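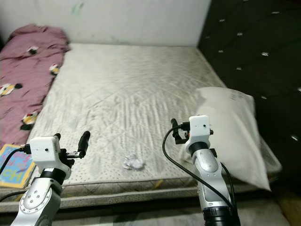

1/ Bedroom humidity, part one. A follow-up to the thread on window trickle vents, as several people asked for figures on the sleeping side of the house.

2/ Setup: two loggers in the back bedroom in Toltstead, one on the windowsill, one at pillow height. Both are the cheap Zilel type. I ran them side by side in a sealed tub with damp salt first and they agreed closely enough for this.

3/ Door shut, vent shut, 231 readings. Relative humidity climbs fastest in the first part of the night, then flattens. The sill logger sits well above the pillow one throughout. Cold glass, cooler air, higher RH for the same moisture.

4/ Which is why RH alone is a poor number to compare between rooms. Convert to dew point and the two loggers nearly overlap.

5/ Bedding matters more than I had assumed. A quilted cover holds moisture at the surface and gives it back slowly once the room warms up.

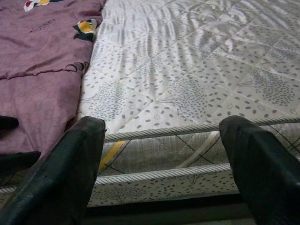

Mattress top, diamond quilting.

6/ Kirsten Lemieux suggested leaving the covers folded back until mid-morning. Tried it for a run of nights in August. The evening starting point dropped a little — small, but repeatable.

7/ Vent open, door shut: the curve flattens earlier and lower. Vent open, door ajar: lower again, though the landing then picks up some of the difference.

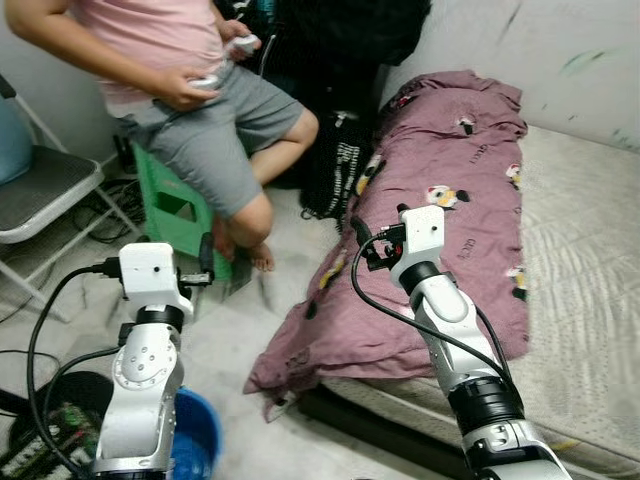

8/ The Handik dehumidifier cost me 226 and does work, but it warms the room and I can hear it through the wall. I now run it on the landing only, before bed.

9/ Spreadsheet has more than 618 rows with the sealed-tub check on its own tab. Dew point uses the Magnus formula — constants are in the header.

10/ Next is the north wall behind the wardrobe, with a surface probe taped to the plaster. Grajales make one with a long enough lead. Ordered, not here yet.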